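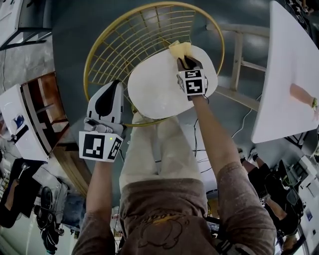 Speaker notes: Scheduling a limited drama series, commission to transmission
Sabine Kohlhase, Trodero

Slide 1. Title
Wait for the house lights. Phones off, then straight into slide 2.

Slide 2. The case
Kerdale: 4 episodes, one writer, two directors. Adapted from a family memoir. Shot in a single block, all episodes cross-boarded.
Say what cross-boarding means: scenes are grouped by location, regardless of episode.

Slide 3. Script lock
Scripts locked 10 weeks before the first shooting day. Episode 3 reopened after the table read. Cost of reopening: one location, 17 scenes renumbered.
Do not go into the rights question here. It comes up on slide 6.

Slide 4. Scene count
276 scenes across the series. Point to the tall bar (Lambert house interiors). Night exteriors are the short bar on the far right.
Pause for the chart. It reads slowly from the back rows.

Slide 5. Two directors, one block
Director A had the mornings at Lambert, director B the afternoons. Continuity reported to both. The handover sheet is in the handout, page 2.

Slide 6. Memoir rights
Option, extension, purchase. Living relatives signed separate releases. Pritlow handled clearance for letters and home recordings.
If asked about fees: not covered today.

Slide 7. Delivery
Picture lock by episode, in order. Sound mix for episode 1 overlapped with the edit of episode 4. Subtitles were made from the locked picture only.

Slide 8. Questions
Repeat each question into the microphone. Spare slide on music cues follows if time allows. Stop at 4 p.m.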